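Häufige Fragen zu Skestel

Stand: August. Fragen, die sich auf die Installation der Auswertungsskripte beziehen, sind in der Readme-Datei des Repositoriums beantwortet.

Was ist Skestel?

Skestel ist ein Verfahren zum Imitationslernen für zweiarmige Manipulation. Eine gemeinsame Policy erzeugt Aktionssequenzen für beide Arme. Zusätzlich sagt das Netz für jeden Zeitschritt voraus, welcher Arm führt und welcher folgt. Diese Rollenvariable wird aus den Demonstrationen geschätzt und nicht von Hand annotiert.

Welche Aufgaben wurden untersucht?

Alle Aufgaben stammen aus dem Bereich Stecker, Adapter und Mehrfachsteckdosen: Aufnehmen, Umsetzen, Übergeben, Ausrichten, Einstecken. Die Teile sind klein, die Toleranzen eng, und die Greifer kommen sich zwangsläufig nahe. Kabel liegen mit im Arbeitsraum und werden nicht modelliert. Sämtliche Teile sind während der Versuche spannungsfrei.

Wie viele Demonstrationen liegen dem Training zugrunde?

Der Datensatz Staden umfasst 1736 teleoperierte Episoden. Davon sind 300 für die Validierung zurückgehalten und gehen in kein Training ein. Abgebrochene Episoden sind enthalten und als solche markiert. Für die im Bericht genannten Ergebnisse wurden sie nicht verwendet.

Warum wird der Arbeitsraum zwischen den Episoden nicht aufgeräumt?

Ein leerer Untergrund vereinfacht die Wahrnehmung und verdeckt Schwächen der Policy. Zu jeder Episode gehören deshalb Gegenstände, die für die Aufgabe keine Rolle spielen, etwa farbige Würfel oder ein Werkzeugkasten. Ihre Lage wird zwischen den Episoden verändert. Die beiden Armsockel bleiben an der vorderen Profilschiene fest montiert, ihr Abstand ist im gesamten Datensatz konstant.
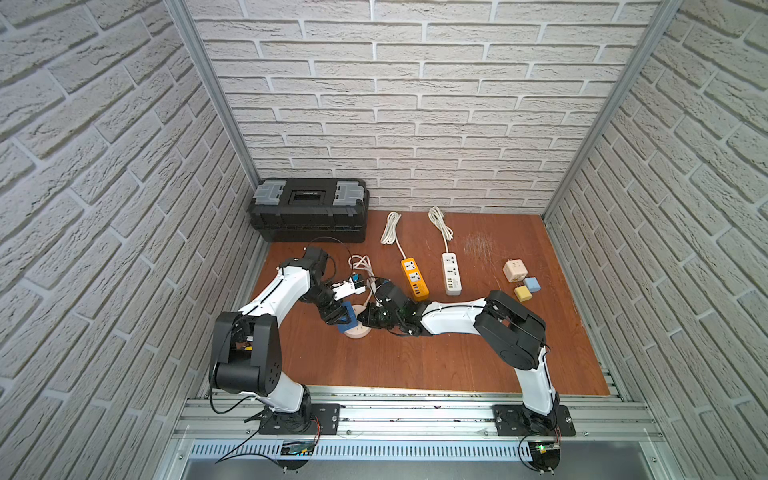 Ritchie fragt, ob zwei unabhängig trainierte Policies mit einer nachgeschalteten Kollisionsprüfung nicht dasselbe leisten würden, bei deutlich geringerem Aufwand.

Diese Variante wurde als Vergleich mitgeführt. Solange die Arme in getrennten Bereichen arbeiten, ist kein Unterschied messbar. Im Überlappungsbereich hält die Kollisionsprüfung häufig beide Arme an, und keiner weicht aus. Die Rollenvariable löst diesen Fall auf – der folgende Arm wartet oder gibt den Weg frei. Bei Übergaben ist der Unterschied am größten.

Was gilt als Erfolg?

Eine Episode zählt als erfolgreich, wenn der Zielzustand innerhalb von 35 Sekunden erreicht ist und kein Teil den Boden der Zelle verlassen hat. Ein zweiter Griffversuch ist zulässig. Ein Eingriff von außen führt immer zur Wertung als Fehlschlag. Pro Aufgabe und Modellstand werden 10 Durchläufe mit vorab festgelegten Startanordnungen gefahren. Für feine Unterschiede zwischen Modellständen reicht diese Zahl nicht aus, entsprechende Aussagen werden im Bericht daher vermieden.

Welche Fehler treten am häufigsten auf?

Erstens Verkippen des gegriffenen Teils kurz vor dem Kontakt. Zweitens Kabel, die sich beim Umsetzen unter ein anderes Teil schieben und die Endlage verfälschen. Ein dritter Fehler ist seltener, aber bislang ungelöst: Die Rollenvariable springt mehrfach hin und her, und beide Arme zögern. Eine zeitliche Glättung mindert den Effekt, verlängert jedoch die Reaktionszeit.

Werden Kraftsensoren verwendet?

Nein. Die Policy erhält Kamerabilder, Gelenkwinkel und Greiferöffnung. Kontakt wird nur indirekt über die Abweichung zwischen Soll- und Ist-Position der Gelenke erfasst. Beim Einstecken ist das vermutlich die wesentliche Begrenzung.

Was ist Nidico?

Nidico ist das Werkzeug zur Durchsicht und Segmentierung der Episoden. Es zeigt Kamerabilder und Gelenkverläufe synchron an und schreibt die Segmentgrenzen in eine separate Datei. Für das Training von Skestel wird es nicht benötigt, wohl aber zur Reproduktion der Fehleranalyse.

Lässt sich das Verfahren auf andere Arme übertragen?

Die Architektur setzt keinen bestimmten Armtyp voraus. Die trainierten Gewichte dagegen sind an Kinematik und Sockelabstand gebunden. Nach einer Änderung der Montage muss mindestens der Aktionskopf neu trainiert werden – ohne Nachtraining verfehlen die Greifer ihre Ziele systematisch.

Sind die Daten zugänglich?

Staden ist auf Anfrage für Forschungszwecke erhältlich. Die Anfrage sollte die geplante Verwendung und die benötigten Aufgaben nennen. Die Gewichte folgen mit der nächsten Version des Berichts.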